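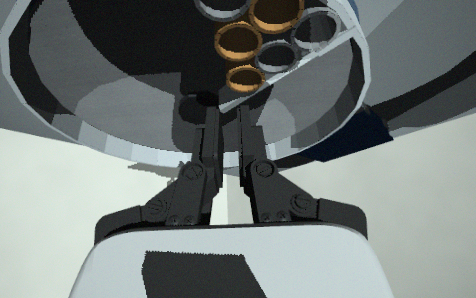 *Wrist view, simulated bin, start-of-reach, gripper empty. Six tubes, three orange and three grey.*

**List:** otlow-demos
**Subject:** Re: Re: sim episodes for the tube task, what to keep

Replies inline. I have trimmed the parts of the earlier message that we already agree on. The render at the top is there so that we are all talking about the same view when I refer to "the cluster" and "the near rim" further down.

> We now have 426 simulated episodes on the Clinerow share for the tube-picking task. Before anyone trains on them I would like a decision on three things: whether the failed grasps stay in, whether the wrist view alone is enough, and whether the start poses are varied enough to be worth the disk space.

Taking these in order.

**Failed grasps**

Keep them, but label them properly. At present the episode record has one success flag, written at the end by the simulator, and it is true if any tube is above the rim height when the clock runs out. That flag hides two different kinds of episode. In one, the operator closes on a tube, loses it, goes back and gets it. In the other, the operator gets it first time. Both are marked true and both go into the same folder.

For straightforward imitation the first kind is a problem, as the learner will copy the fumble as readily as the recovery. For anything that uses a value estimate it is some of the best data we have. I would rather not throw it away, and I would rather not have to watch every episode again to find it.

My proposal is to split each episode at every gripper close and every gripper open, and to store the split points next to the episode. The finger width signal is already logged, so no one has to mark anything by hand. A close that is followed by an open while the fingers are still below the rim is a lost or abandoned grasp. A close that is followed by an open above the rim is a carry. I ran this over a batch of 15 episodes and compared it with my own reading of the video. It disagreed with me on 2 of them. In both, the operator had closed the fingers fully on nothing in order to push a tube over, which the script took for a lost grasp. A check on the final width sorts that out: if the fingers go to fully closed, call it a push.

> The overhead view adds a lot to the size of each episode. If the wrist view shows the tubes and the fingers together then I don't see what we lose by dropping it.

The wrist view is good for the last part of the reach. It is poor for choosing a target, and the render shows why. The two tubes furthest from the fingers run out of the top of the image. For the grey one at upper left, only the lower curve of the mouth is in view. A learner that sees nothing else has no way of knowing how much of that tube there is or what stands behind it.

Shadow is the other matter. A large part of the interior on the upper left and centre is close to black, and there is another dark patch immediately to the left of the fingers. The smaller of the grey tubes has an almost black mouth as well. Those are fair conditions and I don't want them lit away, but with one view the learner will have to guess at depth in those areas, and it will be guessing from edges alone. The rim of the bin is the strongest edge in the image by a long way. I would expect a policy trained on wrist frames only to use the rim as its main cue for position, and to be upset when we swap the bin for the Trimach tray on the real cell.

So: keep both views in the stored data. If disk space is what is hurting, store the overhead view at a lower rate. It is used to pick a target, and the tubes do not move much between grasps. One overhead frame for every 5 wrist frames is enough for that. The loader will need to hold the last overhead frame until the next arrives, and it should pass on the age of the frame too, so that we can check later whether stale frames matter.

> Start poses: each operator has been resetting to the same home position and then nudging the arm before pressing record. I think that gives enough spread.

I don't think it does. I plotted the first recorded pose of every episode and they fall in a small lump slightly to the near side of the bin. The nudge is nearly always in the same direction, presumably towards whichever tube the operator has already chosen. This means that the start pose gives away the target. A learner can get a good score on held-out episodes by reading the first pose and ignoring the image altogether, and we would not notice until it ran on its own.

What I suggest instead:

1. The reset script draws the start pose, and the operator does not touch the arm until recording has begun.
2. The script also draws the target tube and shows it to the operator as text. The operator goes for that tube even if another is easier.
3. If the target cannot be reached, the operator presses the skip key. The skip is stored as an episode with no motion and a reason code. It is not deleted.
4. The tube layout is dropped fresh each time. Re-using a settled layout for several episodes is fine for testing and should not be done for collection.

Item 2 will slow people down and will lower the success rate. I accept both. The present data is heavily weighted towards the small orange tube when it ends up near the fingers, simply as it is the least work. We have plenty of those. We have very few reaches to the far side of the cluster, past other tubes, with the risk of knocking something over on the way in.

**Colour and size**

This was not in the earlier message but it came up when I was going through the frames. The tubes come in orange and in grey, with more than one size in each colour. The instruction text attached to each episode says only "pick an orange tube" or "pick a grey tube". In a layout such as the one at the top, either instruction has three correct answers. That is fine for scoring, but it is weak as a training signal, as the text does nothing to tell one orange tube from the next.

I would add size and place to the text: "pick the small orange tube", "pick the large orange tube nearest the far wall". The simulator knows the radius and position of every tube, so the text can be filled in from a template at reset. Please write the templates so that the size words are relative to what is in the bin. A tube that counts as small in one layout may be the largest in another.

There is also the matter of grey tubes in a grey bin. The floor and walls are a grainy mid to dark grey, and the grey tubes are mostly told apart from them by their pale lips. I would leave the bin colour alone for half of the new episodes and vary it for the rest, with a tag in the record to say which. The same applies to the light position, which has been fixed throughout.

**The pale strip**

Somebody asked off-list about the thin pale strip along the lower right of the cluster, which starts near the fingertips and ends at the bin wall. I have not traced it to an entry in the scene file. It may be geometry or it may be a rendering fault, and I can't tell which from the frame. Until we know, please do not mask it out in preprocessing. If it is solid then the fingers can hit it, and the contact log ought to say so. Could whoever last edited the bin model check for a stray mesh and report back here?

**File layout**

> I have put everything in one folder per operator. Shout if you want it otherwise.

Shouting, mildly. One folder per operator makes it easy to split by operator by accident and hard to split by layout on purpose. We want the held-out set to contain layouts that do not appear in training. Could we have one folder per layout seed, with the operator as a field in the record? The Oshima converter expects that shape in any case, and it will spare us a renaming pass later.

Fields I would like in every record, in addition to what is there now:

- `layout_seed`
- `start_pose_seed`
- `target_id`, plus the instruction text as shown to the operator
- `split_points`, from the finger width signal
- `outcome`: one of `carry`, `lost`, `push_only`, `skipped`, `timeout`
- `bin_colour_varied`, true or false
- `sim_build`, as a full hash and not a branch name

The last one matters more than it looks. Part of the current set was recorded before the friction change and part after, and the only way to tell them apart at the moment is by file date, which the copy to the share has overwritten. I have marked the ones I could work out from the operator logs. The others are tagged `unknown` and should be left out of any comparison between builds.

**What happens to the existing episodes**

I do not want to bin them. They are usable for pretraining the image encoder, where the start pose does not matter, and for testing the split script. They should not be used as the main imitation set, and none of them should go into the held-out set. I will move them to `clinerow/tubes_v0` and make the folder read-only. New collection goes to `clinerow/tubes_v1`.

If there are no objections by the end of November I will merge the reset script as described. Objections to item 2 in particular are welcome before then, as it changes what the operators are asked to do and will need a line in the instructions.

The split script is in the tools repository under `otlow/segment`. It needs the finger width log at full rate. It will run on the downsampled one without complaint and give you wrong answers, so check the header first.

— Otlow sim data, list archive copy kept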